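Evening English Finds Its Feet at Stunmont

The adult English program at Stunmont College opened in May with 36 learners and a plain aim: to give people the language they need for work, appointments and neighbours. Enrolment now stands at 79. Classes are kept to 11 learners, and most of each hour is spent speaking.

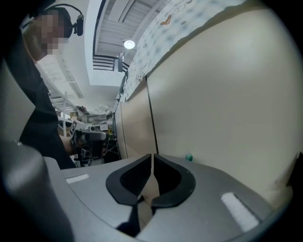
Ermelinda Prata would have preferred more grammar in the first term. Articles were her difficulty, she said, and two lessons on "a" and "the" had left her with more doubts than she brought.

The teaching staff have taken the point. Articles are now practised weekly, in short dialogues set in a shop, a clinic or a kitchen. Learners read the dialogue aloud, change one detail and read it again. Errors are noted by the teacher and returned to at the end of the hour.

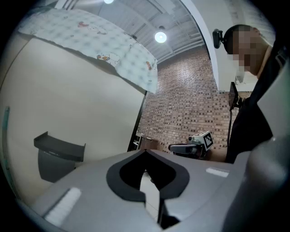
Words for the Household

The second unit deals with rooms, chores and repairs. Program coordinator Tomás Mendes favours verbs over long lists of nouns. A learner who can say "it leaks" or "it won't close", he argues, can be understood by any landlord. The unit ends with a telephone call, made in pairs and without notes.
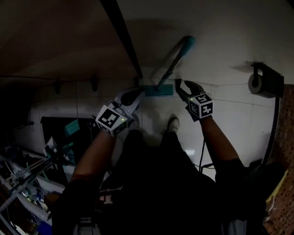 Enrolment

Applications for the next intake close on Jan 18, 2021. A short spoken interview is used to place each applicant, and no written test is required.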